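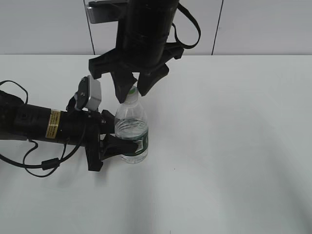 ## Open day at the Bromia bottling plant

I went on a Thursday in August, mostly because Mawar Raju had a spare ticket and I wanted to know what a "protected source" looks like. It looks like a steel hatch with a padlock. We stood around it for a while.

The tour leader, Ingegerd Hedlund, was pleasant and well rehearsed. She told us the borehole goes down 70 meters and that the water "picks up its character" on the way. I asked what character means in numbers. She gave me a leaflet. The leaflet has a mountain on the front, and there is no mountain within a day's drive of the place.

### The line

Loud, fast, very clean. Most of the 500 ml bottles go to vending machines, according to the man at the labeler, and he was the best part of the visit - he answered what he was asked. The same water goes out under two labels, Bromia and Stekix, and Stekix costs a good deal more. The difference is the cap.

### The tasting

Nine cups, no labels, one of them tap water. Lerato Gumede picked the tap water as her favorite. I picked it as my second. Hedlund said the local supply is "unusually good," and I believe her, which makes me wonder why anyone in town buys the other stuff.

The recycling talk was the weakest stop. Plenty about lighter plastic, nothing on how many bottles come back. Hok-lam Lui asked twice and was told someone would email him. As of this writing, no email.

Parking is free. The shop takes cards only, and the cafe closes at 3, before the last tour gets out.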